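Kekby village hall, Saturday talk: Can it do the washing up yet?
Speaker notes, 45 minutes plus questions

Opening. Wait for the chairs to stop scraping. Say hello, say thanks for the tea, and get straight to it: hands up who would let a machine put away their best plates? (If every hand stays down, fine, that's my talk. If lots go up, ask who'd let it do their mum's.)

Where I'm coming from. I spent nine years on the packing line at Dolan and now I write up trials for people who want to know if they should buy a robot arm or hire another pair of hands. So I like these things! I'm a fan. I also own a dishwasher that I load again after everybody else has loaded it, so I've got views.

Shop floor first. Do the Grivilthorpe story. They had an arm moving boxes from a belt to a pallet, same box all day, and it was brilliant, 145 an hour and never a grumble. Then the boxes changed supplier, the new ones had a shinier lid, and the poor thing spent a whole morning reaching for the wrong spot. Pause here, let them laugh. Point to make: it was good at that box. Ask it for a different box and you're more or less starting again.

Then the kitchen. Say that a house is a new box every five minutes. Towels (I go on too long about towels, keep it to one minute). Socks. The drawer with the whisk in it that won't open. Mention the Bernent trial, clearing a table after a meal: 65 goes, and the cups went well, the cutlery so-so, and anything stacked was a headache.

Slide up now, and leave it up.

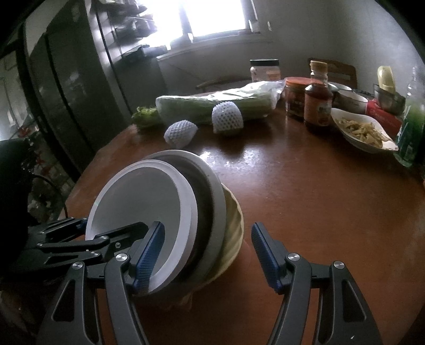
Stacked dishes are my favourite test, and I'd pick them over any fancy demo with a ball or a block. You've got to get one thing off another without dragging the rest along, and you can't see most of what you're holding. Look at the pile on this table: a round white dish at the front, a bigger bowl behind it, then a yellow one with a wavy side, all nested and leaning. One gripper has its jaw across the front dish, and the other is open, fingers wide. Ask the room where they'd put that second hand. You'll get three answers and an argument, lovely. Then point past the dishes to the fruit-and-veg end, the netting and the crinkly plastic bag, and ask which they'd rather pick up with two stiff fingers. Shiny bag, shiny table, light bouncing off both. Go back to the shiny lid at Grivilthorpe if they look lost.

So, yet? My answer is bits of it. Moving one cup, yes. Wiping a flat worktop, pretty much. Clearing up after Sunday dinner with the gravy going cold, no, and I wouldn't put money on a date. Somebody will ask about price, so say I don't know and move on.

If time is short, drop the socks. Leave 2 minutes for the raffle.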